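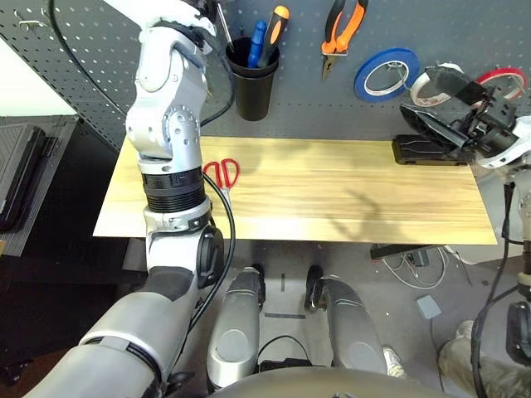
The Lavenov public library will start lending hand tools alongside its books this month, after a trial run at its Rallora Street branch drew more borrowers than the staff had planned for. Any resident with a library card can take out up to 4 tools at a time and keep them for three weeks. The collection covers the ordinary jobs of a house or apartment, from a blue-handled screwdriver kept in a cup on a pegboard to tile cutters, pipe wrenches and a wallpaper steamer.

The trial opened in November with donated items only. By the end of spring the branch had recorded 388 loans to 108 cardholders, according to figures given to the town council last week. Three items were not returned, and their borrowers have been billed for replacements.

"People come in with a loose hinge or a dripping tap, and they don't want to spend money on something they'll use once," said Volodymyr Nechyporuk, who runs the branch. "We had a waiting list for the steamer all winter. It's still the thing I get the most phone calls about." 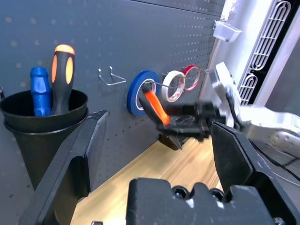
The council voted to pay for a second set of the most requested items and for a part-time post to check and clean tools when they come back. Money for both will come out of the existing library budget. A proposal to charge a small fee for each loan was dropped after several residents spoke against it at the meeting.

Borrowers must be 18 or older and sign a one-page agreement the first time they take something out. Late returns will be handled the same way as late books, with a reminder by phone or email and a block on new loans after two weeks. Tools that break in normal use will not be charged to the borrower, but the library asks that they be brought back with a note saying what went wrong.

Power saws, nail guns and ladders are not part of the program. The town's insurer would not cover them, Nechyporuk said, and the branch has no room to store ladders anyway.

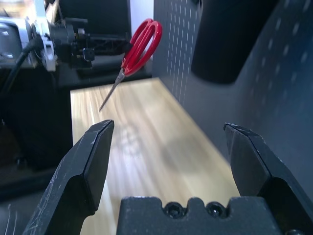

Kuzmenko Hardware, on the same block as the branch, has agreed to sharpen blades for the library at no charge through the end of the year. The shop will also give cardholders a discount on screws, sandpaper and other supplies that the library does not stock.

A list of what is available can be seen at the front desk or in Prolluvance, the online catalog the library already uses for books. Reservations can be made there as well. Items are held for two days before going to the next person in line.

The Rallora Street branch lends tools Tuesday through Saturday during regular hours — returns are accepted any day it is open, but only at the desk. Tools should not be left in the book drop. Residents who want to donate should call first, as the branch is no longer taking hammers.

June 2022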